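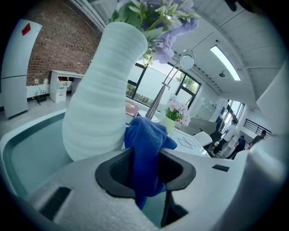 Attachment 1: ribbed vase and blue cloth, front room, Millport office

Ticket 505
Status: Open (reopened 2 times)
Opened by: Ebise Gebremichael, office services, Millport
Assigned to: Molenier support desk
Category: Dusting and wiping / task marked done, work not done
Opened: March 2024

Original report

The task list says "Wipe decor, front room" was completed every night last week. I checked on Monday morning and the ribbed white vase by the brick wall still had dust in the grooves. The rest of it was fine. I ran a white tissue down the side and it came up gray. Please explain what "completed" means, because I sign off on these sheets and my name is on them.

Molenier support, first reply

Thank you for reporting this. A wipe task closes when the cloth has made contact with the object and the planned path has been run to the end. Please confirm the cloth is the blue microfiber type and that it has been changed within the last 32 runs. We are closing this ticket for now.

Ebise Gebremichael

Reopening. Yes, blue microfiber. Changed Friday. So the job closes when the arm has finished moving, whatever the vase looks like afterward. A person who worked that way would be spoken to.

Molenier support

Understood. Ridged surfaces need a slower pass with more cloth bunched at the front. We have pushed a setting called Deep Texture to your unit. Please run it on the vase by itself and report back. If the flowers move, stop the run.

Ebise Gebremichael

Ran it Tuesday evening and stayed to watch. Notes:

Start to finish took 65 seconds for one vase. I do it in less, with the flowers lifted out first.
The cloth went across the grooves and skipped from ridge to ridge. It needs to go along them.
It did not lift the flowers out. They are artificial and they hold more dust than the vase does. The hydrangea heads were not touched at all.
It dropped the cloth once. I picked it up and gave it back, which I suppose now counts as my job.
Task marked done.

Molenier support

Thank you for the detailed notes. Flowers and foliage are outside the wipe task and should be set to "skip." A dropped cloth should have raised an alert. Can you tell us if the alert sound was on?

Ebise Gebremichael

The sound is off. It was going off during calls and people in the front room asked for it to be turned off in October. That was agreed with your installer, Dela Peña, and should be in your file.

While I have your attention, here is the part that does not fit in your form. Before the system came in we had an evening cleaner for the whole floor. Her hours were cut in half on the basis of the completed task sheets. The half that went was the "light work": shelves, the table, the lamp, the plants, the vase. The sheets say that work is being done. I now spend the first part of most mornings going over it with a cloth of my own, and that time shows up nowhere. So on paper the office saved hours. I would like to see a sheet that includes mine.

I am not against the thing. It does flat surfaces well enough, and the white table is better than it used to be. But a flat table was never the hard part.

Molenier support

We appreciate the feedback and have passed the staffing comments to your account manager at Urkholm, as we can only act on technical faults. On the technical side, we suggest:

1. Set all artificial flowers to "skip."
2. Change the vase path from "across" to "along grooves" (Settings, Surfaces, Advanced). This may need a site visit.
3. Turn on the silent alert so that a dropped cloth sends a text message.
4. Turn on "Confirm by person." The task will stay yellow until someone checks it.

Ebise Gebremichael

1. Done, but skip should not come out green on the sheet. It does. Please fix.
2. The menu is grayed out for my login. Please book the visit.
3. Done. Tested by pulling the cloth out by hand. The message came through, though late – I had already walked back to my desk and sat down.
4. Turned on. I note that the person is me.

Molenier support

Site visit requested for item 2. Item 1 has been logged as a display fault with the sheet. Can we close this ticket while those are pending?

Ebise Gebremichael

No. Leave it open until somebody has looked at the vase.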